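Write the Reset Down Before the Run

Most written procedures for two-arm tabletop work specify the arms in detail and the table hardly at all. Payload, speed limits and stop behavior get pages. The starting layout gets one sentence, usually "arrange items as required." That sentence should be struck from every procedure that contains it.

A success rate means little without a reset rule. The Werum procedure I reviewed in August called for 182 trials and gave a position tolerance for the tray but none for the utensils. A fork turned end for end is a different grasp problem, and the log recorded both cases under one task name. Tendero's template is better. It lists every item on the table, including those the task never touches, and sets a 40 mm limit on placement error.

The objection is cost. Montoya's engineers argue that a strict reset slows collection, and over 3000 trials it does. I would still take 1000 trials with a known start over three times as many without one. Variation is useful when it is planned and recorded.

Tray and silverware tasks need this more than most.

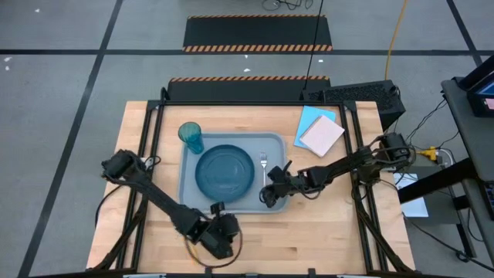
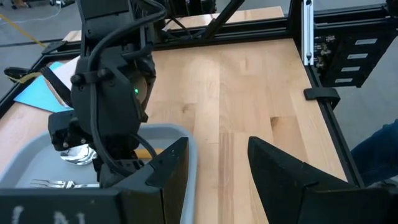
A usable rule fits on one page. Name the items, give each a zone and an orientation, and state what may be left elsewhere on the table. Require a second reader to sign any change. Prurine's draft adds cable routing to the same checklist, and I support that, though its wording on slack is too loose to test. The draft should give a length in millimeters and a point to measure from.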